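Chapter 7
Soft Things Are Hard: Teaching Your Gripper to Handle Packing Material 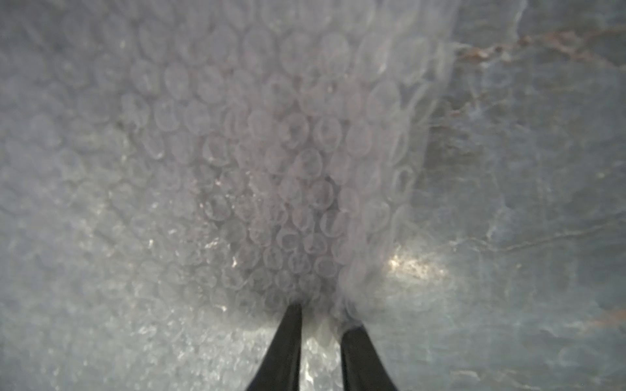

Figure 7.1 Bubble wrap from the wrist camera, with the fingertips pressed into the sheet.

If you've worked through the book in order, you have an arm bolted to a bench, two fingers that open and close when you tell them to, and a camera at the wrist that shows you what the fingers are up to. In Chapter 6 you picked up wooden blocks with it. I hope you enjoyed that, because blocks are lovely! They stay the same shape, they have edges, and they sit where you left them.

Now we're going to hand the arm a sheet of bubble wrap.

I got into this by way of a chore. The shared workshop in Fellcombe where I built my first arm, Sundia, sends out a lot of small parcels — kits, mostly, for people building the same arm at home — and every March there's a rush. Jomar Dizon and I were packing 61 of them one evening when he wondered out loud why we were the ones tearing off the wrap. Fair question. It took us the whole spring to get a decent answer, and a lot of that spring is in this chapter.

Look at Figure 7.1 again and try to say where the sheet is. I don't mean where it is on the table, I mean how far away any one patch of it is from the fingertips. Tricky, right? The bubbles are sharp in the middle and go soft toward the left. They get smaller and closer together down near the fingers, where the plastic is bunched up. Over on the right there's a flatter, creased stretch with hardly any bubbles to go by, plus a bright patch of glare. A program that was happy finding the corner of a block has very little to hold on to, and the glare will fool it if you let it. (Mine spent a week chasing reflections.)

Then there's the grabbing itself. When the fingers close on a block, the block pushes back and the motor current climbs, so you know you've got it. When they close on bubble wrap, the current creeps up a tiny bit, wobbles, and creeps up some more. Is that a grip, or a crease sliding past? Consolacion Pangilinan, who built the second arm in our shop, named Erau, used to stop the motor by ear. She was very good at it, but I can't print her ears in a book, so we'll log the current and work from the curve.

You'll need the arm from Chapter 4, the wrist camera, a desk lamp you can move, and 2 sheets of bubble wrap with small bubbles. Cut each one to the size of a dish towel. Don't use the big-bubble kind yet — we'll get to it in the exercises, along with tissue paper and an old T-shirt.

Before you write any code, do this by hand. Open the fingers, lower them into the sheet with the jog buttons, and close them one small step at a time while you watch the camera view. Move the lamp and do it again. Keep notes on where the glare goes and when the folds start to form between the fingers. You'll want those notes in Section 7.1, where we pick a starting value for the grip threshold.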